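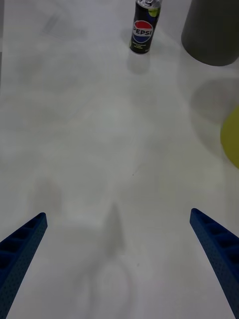 The **Girner Letter** was an open letter sent in March by students at Girner College to its dean, asking for a fair and private way to report harassment on campus. It was drafted over two long evenings by Teresa Keogh and Noreen Duggan, and in the end it gathered 2344 signatures -- a good many of them from former students.

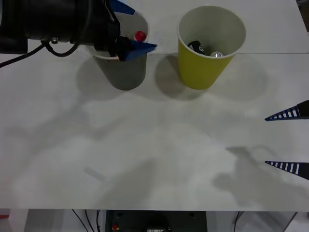
*By Olga Barros*

The letter made three requests, the best remembered being an outside office to hear complaints. The college agreed to that one seven weeks later.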